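Flustbridge Pickled Beetroot: Your Questions

How long do the jars keep?
Unopened, they keep for one year in a dark cupboard. After opening, please keep the jar in the fridge and finish it in four weeks.

Do I need to rinse the slices?
No. If you find the vinegar too strong, leave the slices in cold water for five minutes and dry them with kitchen paper.

Is it the same recipe as in the old Andreadis shop?
Almost. Shabani Mollel kept the cloves and the bay leaf, but he uses less sugar now. Some customers liked the sweeter one – we still make it in April, in small jars only.

What sizes do you sell?
There are two jars, 400 g and 800 g. The big one is better value if you make soup.

Can I use the liquid?
Yes, please do not throw it away. Two spoons in a potato salad are very good. You can also put peeled boiled eggs in it overnight, and they become pink on the outside.

Does it contain garlic?
The plain one does not. The horseradish one does, and it is written on the lid.

My lid does not open. What can I do?
Hold the lid under warm water for one minute, dry it well and try again. Do not hit it with a knife.

Where can I collect my order?
At our counter in Osodano, on Wednesday until six in the evening. Ask for Ivan Sirko and tell him the name on the order.
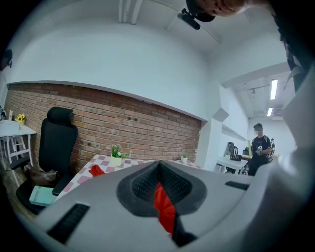
If you cannot come on that day, write to us before noon and we will keep your jars until the next week.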